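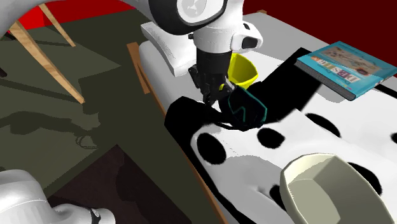

Bed scene in simulation, with the gripper lowered beside the black item with teal trim.

Saltance working group on good practice for household arms
Minutes of the meeting held on Saturday, December 2, 2023

Present: two representatives each from Traltodetti, Ernov and Rusnák; the Saltance secretary, who took the minutes. The chair was held by Rusnák under the usual rotation.
Apologies: one from Ernov, for the morning only.

1. Minutes of the last meeting

The minutes were agreed with two corrections. In item 3 "shall" should read "should" in the sentence on spare fingertips. In item 6 the action on the glossary belongs to Ernov and not to Traltodetti.

2. Matters arising

The glossary has been circulated. It still has two entries for "rest position". Traltodetti uses the term for the pose the arm takes when idle, Ernov for the pose at the start of a run. It was agreed to keep "rest position" for the idle pose and to use "start pose" for the other. Ernov will change its log headings to match.

The question of who pays for printing the paper copies was left open. Rusnák said it could cover the first batch if the page count stays where it is.

The shared folder has been tidied and old drafts moved to a subfolder. Members are asked not to edit drafts in the old subfolder. Two people have done so since it was set up, and their changes had to be copied across by hand.

3. Draft rules on soft surfaces

The group went through draft C of the section on beds, sofas and other covered surfaces. It contains five rules. The text as tabled was:

Rule 1. The lowest height of the gripper over a soft surface is set from the surface as covered, including pillows and folds.
Rule 2. Loose bedding is treated as something the arm can catch, and the arm slows down before the fingertips come within the set distance.
Rule 3. Items with straps, cords or handles are lifted from the body of the item unless the task says otherwise.
Rule 4. Open containers within reach of the moving wrist are counted as obstacles up to the full height of the rim.
Rule 5. If the arm stops on a fault above a bed, it holds its pose and does not return to the rest position without a person's say-so.

Rule 1 was agreed as it stands.

Rule 2 took most of the time. Traltodetti asked for the set distance to be given as a number. Ernov preferred to leave it to the maker of the arm, as the stopping distance depends on the load and the speed. Rusnák pointed out that a tester needs something to test against. The wording agreed is that the maker states the distance in the manual and the tester checks the arm against that statement. The words "comes within" will be changed to "reaches", to avoid an argument about rounding.

Rule 3 was agreed in principle. There was a question over what counts as the body of an item when the item has no clear shape. Ernov has met this with bags, which sag in different ways from one run to the next. It was agreed to add a note saying that where the body cannot be picked out, the arm should ask for help or leave the item where it is. Traltodetti would like the note to carry the same weight as the rule itself. This will be looked at again with draft D.

Rule 4 was agreed after a change. The earlier draft spoke of "bowls and cups". The new wording is "open containers", which also takes in boxes and trays. A sentence will be added on containers that stand behind the gripper as seen from the main camera, as these were missed more often than others in the Ernov trial (see item 4).

Rule 5 was agreed by all but one member. The member who did not agree felt that holding a pose over a bed for a long time is a risk of its own if somebody wants to use the bed. The secretary was asked to record this. The rule stands for now and a time limit may be added later.

4. Report on the simulation trial

Ernov reported on the trial of draft C in simulation. The trial used 10 room layouts and a total of 1,074 runs. Of these, 98 were flagged by the checker as breaking at least one rule. Every flagged run has been looked at by a person.

The bed layout was discussed at some length. In that layout the surface carries a white cloth with black patches, and the item to be picked up is dark and partly over a black band in the cloth. A bright yellow bowl stands just behind it. Rusnák said this was a hard case and a fair one, and asked that it be kept in the set. Traltodetti said that a dark item on a dark patch mostly tests the camera, and that a failure there should not be scored as a failure of Rule 3. It was agreed to log seeing errors and handling errors separately from now on.

There was also a question over what the reviewers should count as contact. Going by the still at the head of these minutes, one side of the gripper is next to the black item or touching it, and members read it both ways. The present practice lets reviewers work from stills. It was agreed that a still may be used to point to a run but that contact is decided from the contact log of the simulator. Where there is no log, the run is marked "not decided" and is left out of the totals.

Rusnák asked whether the thin strap-like part at the lower left of the item was modelled as something that can bend. Ernov did not have the answer to hand and will check. If it is rigid in the model, results for Rule 3 in that layout should be marked as provisional.

Other points raised on the trial:

The cream bowl at the near side of the bed was outside the path of the arm in most runs. It should still be listed in the layout sheet.
The book on the bed is thick and lies at an angle. The layout sheet gives its position but not which way it is turned. Ernov will add this.
The pillow is listed under "furniture" in one sheet and "bedding" in another. It should be "bedding" throughout.
Shadows differ between layouts and nothing in the sheets says how the lights were set. A line for lighting will be added.

Traltodetti asked for the flagged runs to be shared in full. Ernov agreed, on the understanding that they stay within the group until the section is out.

5. From simulation to real rooms

Rusnák gave a short account of its plans for checks with real arms. The rules will be tested in a furnished room at its own site, starting with the sofa and going on to the bed. No results from simulation will be quoted in the published text unless the same layout has been run with a real arm as well.

Ernov was not happy with this. Some layouts are costly to build and it would be a pity to lose them. After discussion it was agreed that a layout run only in simulation may be mentioned, provided the word "simulated" is in the same sentence as the result and also under any picture of it. Footnotes will not do for this purpose.

Members asked what would happen if a real check and a simulated one gave different answers. The real check counts. The simulated result is kept on file with a note of the difference – it should not be deleted.

Cloths for the real checks were discussed. Plain ones are easy to buy and easy to replace. Patterned ones are closer to what people have at home. Rusnák will get both, and will write down the weight and the weave of each.

6. People near the bed

The group has so far left people out of the section. Traltodetti proposed a sixth rule, to the effect that the arm does no work over a bed with a person in it. All members were in favour of the aim. Ernov asked how this would apply to arms made for care work, where reaching over a person in bed may be the whole point of the job. It was agreed that care work is outside the scope and that the scope statement should say so in its first paragraph.

The sixth rule will be drafted by Traltodetti. It should cover pets as well, or say plainly that it does not.

7. Wording and layout of the published section

The secretary had received comments that the drafts are hard to read for people who are not engineers. Members agreed that the rules should be kept to one sentence each, with notes set apart from them. "End effector" will be replaced by "gripper" wherever a gripper is meant.

The order of the rules was queried. Rule 5 deals with faults and might sit better with the general rules on stopping. It was left in place so that the numbering in the trial logs still holds.

8. Actions

Ernov: change log headings to "start pose".
Ernov: check how the strap is modelled in the bed layout and report back by email.
Ernov: update the layout sheets (turn of the book, cream bowl, pillow, lighting).
Ernov: share the flagged runs with the group.
Traltodetti: draft the sixth rule.
Traltodetti: send wording for the note to Rule 3.
Rusnák: buy cloths for the real checks.
Rusnák: write a page on seeing errors and handling errors, with two cases of each.
Secretary: prepare draft D and circulate it before the end of December.

9. Any other business

Traltodetti asked whether meetings could be moved to a weekday. The secretary will send round a list of dates.

The room is booked for the next meeting but the screen is not. Rusnák will bring one.

The meeting closed after lunch.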